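The Year I Tried to Pick a Paint Color

I have lived in Cillham for long enough to know that you don't repaint a kitchen in January. The windows have to stay open, the radiator takes it personally, and the cat goes to live under the bed. I started in January.

The plan was modest. Four walls, one ceiling, a door that somebody had once painted the brown of a canned soup. I went to Pfister, the hardware store out past the bus garage, and asked for white.

The man at the counter slid over a fan deck the size of a brick and went back to cutting a key. I counted when I got home. There were 371 colors in it, and 60 of them were white. One was called Quiet Flour. Another was Envelope. I held Quiet Flour up next to Envelope under the kitchen light and then by the window and then, for reasons I can't defend, inside the refrigerator. They were the same color. In the morning they weren't.

So I bought sample pots. Sample pots are how a careful person ends up spending more than the full can would have cost, and I am a very careful person. By the end of the second week the wall beside the stove had nine squares on it, all labeled in pencil, and then I painted over the pencil.

What I did next was go online, and I lost most of February there. Every kitchen on the internet is either completely white or the color of a wet road. The people who own them write long posts about undertones. I read one about north-facing light all the way through before working out that my kitchen faces west. 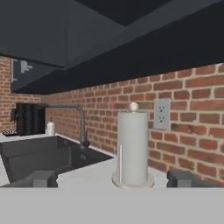
Charcoal cabinets over red brick. I was tempted for most of an evening.

Dark is very persuasive at eleven at night. I went as far as ordering a pot of something called Plindwood Slate, which came by mail in a box that could have held a toaster. On the lid it looked like an expensive suit. On my wall it looked like a chalkboard, and my sister-in-law wrote "milk" on it with her finger while it was still tacky. It still says milk, if you know where to look.

After that I gave up for a while and did the door. The door went fine. It's green now – the first green I pointed at, chosen in the time it takes to say "that one" – and everybody who comes over compliments it. They don't mention the walls.

In the end I went back to Pfister and bought two gallons of the stuff they keep stacked by the register, which has no name, only a number. It's number 468. It took a weekend and most of a roll of tape, and I got a good amount of it on the radiator. I still have half a can left, and the bathroom has started to look a bit yellow.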